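Robots and foam at the Oltness open day

I went to the Varkton open day in Oltness expecting to be sold something, and I was. They do it politely. You get a lanyard, a biscuit and a seat facing a screen, and for a good while the screen talks to you about the future of work.

My train got in early so I had already walked round the building twice. Varkton has the ground floor of what used to be a carpet showroom, and there is still a ramp up to the door that is too steep for anything with wheels. I noticed that because two people were trying to get a trolley up it.

The talk was the usual sort. One slide said 1,355 picks without a fault. I asked what counted as a fault and was told that a dropped item counted, but an item put down in the wrong place and then picked up again did not. Fair enough, but then I'd like that printed under the number. I also asked whether all 1,355 were the same item. They were "from the same family", which I wrote down and have been grumbling about ever since.

After the talk we were let in to see the arms. There were 2 benches running, one with a Tonden arm and one with a Kütt, and a rope to stand behind. I chose the Tonden because fewer people were looking at it.

The job was picking up toy-like foam shapes and moving them. Foam is a kind choice. It gives when you squeeze it, so a grip that is a bit off will still hold, and it doesn't matter much if you drop it. I would have liked to see the thing try a bag of salad, or a wet mug. When I said so, the young man at the bench told me mugs were on the list for January. Which January I didn't ask.

I will say this for it – the arm was gentle. I had pictured something faster and more brutal. It came down, waited, closed, waited again and lifted, and the waiting was the part I watched most. I timed one full go at 60 seconds on my phone. My neighbour's grandson could clear the bench in that time and still have a hand free for the biscuits. The answer to this, when somebody behind me raised it, was that the arm doesn't get tired. No, but the people standing next to it do, and there were always at least a couple of them, one on a laptop and one by the red button.

There was a small camera down by the gripper and its view went up on a monitor, which I thought was the best thing in the room. You see the job from where the hand is. It made me less sure of my own opinions for a few minutes.

The leaflet says 200 sites will have one of these "soon". I've kept the leaflet. If they run another open day I'll go, and I'll take a mug. 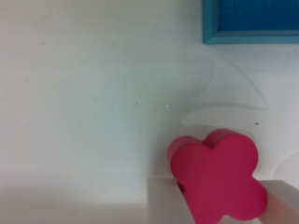

2 min read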